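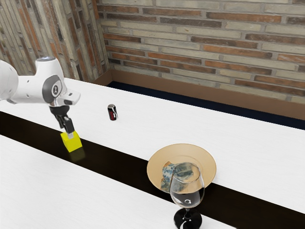 How do you teach a robot something new? You could type in every tiny move, but that takes forever, so at my workshop in Gurkside I mostly just show it! I hold a controller, and when I move my hand, the robot's hand moves too. Grown-ups call this teleoperation. I like to practice on the computer first, with a pretend arm and a pretend table, and nothing gets smashed that way (very handy with a wine glass standing there). My favorite practice job is the yellow cube. The gripper points straight down and its two black fingers close around the top – easy for you, super tricky for a robot!

While I steer, the computer saves every move. One go from start to finish is called a demonstration. Our program, Vemel, has 606 of them so far, and I still do about 7 more each Friday. The other way is to grab a real arm and gently push it along, a bit like helping a little kid hold a crayon. Which one would you like to try?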